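Serving tray

A serving tray is a flat, shallow carrier with a raised edge, used for moving food, drink and tableware from one place to another. I've been writing the household pages on this site for a good while now, and the tray is the entry I kept putting off, mostly because I own far too many of them and knew I'd go on a bit (I have gone on a bit). Marites Cabrera, who edits these pages with me, has trimmed the worst of it.

Name and general form

The word "tray" is an old one in English and is related to words for wood, so a wooden tray is about as close to the original idea as you can get. Most trays have three parts worth naming: the floor, which is the flat bit things stand on; the rim, which stops them sliding off; and the handles, if there are any. Plenty of trays have no handles at all and you simply hold them by the rim or from underneath.

Rectangular trays are the ones I reach for at home. They sit neatly against your middle when you carry them, they fit on a shelf standing on edge, and a dinner for one goes on them without any fuss. Round trays are lovely for glasses, and better if you're carrying one-handed and turning corners, but I can never get a plate and a bowl and a pair of chopsticks onto one without something hanging over.

Setting a tray for one

This is my favourite use for a tray! The usual pieces for a simple rice or noodle meal are a bowl, a small plate to go under or beside it, and chopsticks. I put the tray down first, somewhere flat, with the other pieces next to it, and then move things across one at a time. The bowl goes nearest the person eating, a little to the left if there's soup or a side dish to fit in on the right. Chopsticks go along the near edge, side by side, tips pointing left for a right-handed eater.
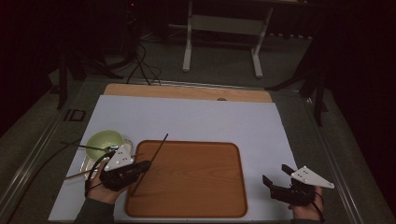

Should the chopsticks be a matching pair?
It's nicer if they are, and easier to eat with, as two sticks of different length or thickness feel odd in the hand. For a family supper, use whatever comes out of the drawer first.

If the bowl is hot, I like to leave its saucer or plate underneath for the journey, and lift the whole lot together at the other end. A cold metal plate under a full bowl can skate about on a smooth floor, mind you, so a folded cloth or a paper napkin between the two is worth the bother. Heavy things go in the middle, tall things go in the middle too if there's room, and anything that rolls gets tucked against the rim.

Materials

Wood is warm to hold, quiet when you set a bowl down on it, and light enough for a child to manage. It doesn't care for a long soak, though. I ruined a very nice one by leaving it in the sink overnight, and it has rocked on its base ever since, like a badly made boat.

Wood-effect trays have the look without quite the same worries, and it can be hard to tell the two apart from across a room. I usually turn the tray over and look at the edges. On solid timber the grain carries on over the side in some fashion, whereas a printed pattern often stops or repeats.

Metal trays are tough and wipe clean in seconds, but they clatter, and they take a dent. Plastic and melamine are the canteen sort: cheap, stackable and good for the garden. My old Telora tray is melamine and has outlived two kettles and a sofa.

Rims and corners

I used to think a rim was a rim. Then I bought a Cisbridge tray in a sale with a lip so low that a teaspoon could climb over it, and I changed my mind. A raised rim wants to be high enough to stop a sliding bowl and low enough that you can get your fingers over it to pick things up. Rounded corners are kinder to your hip and to the door frame, and much easier to wipe, as crumbs don't pack themselves into the angle. Where the floor meets the rim there's sometimes a line or groove running along the inside. It collects rice. A soft toothbrush gets it out.
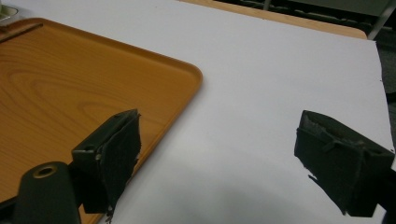
Cleaning and care

Wipe a wooden tray with a damp cloth and a drop of washing-up liquid, then dry it straight away with a tea towel and stand it on edge to air. I oil mine every April, when I do the chopping boards, with whatever food-safe oil is in the cupboard for the purpose. Rub it in along the grain, leave it overnight and buff off what's left in the morning.

Rings from hot cups can sometimes be coaxed out of an oiled tray with a bit more oil and patience. On a varnished one you're mostly stuck with them, and I put a cloth over the top.

Storage

Trays are best kept upright, in the gap beside the fridge or in a rack. Stacked flat, the one you want is always at the bottom. Marites keeps hers behind the bread bin and swears by it.

See also: Bowls; Chopsticks; Chopping boards; Tea towels

Page last revised January 2, 2025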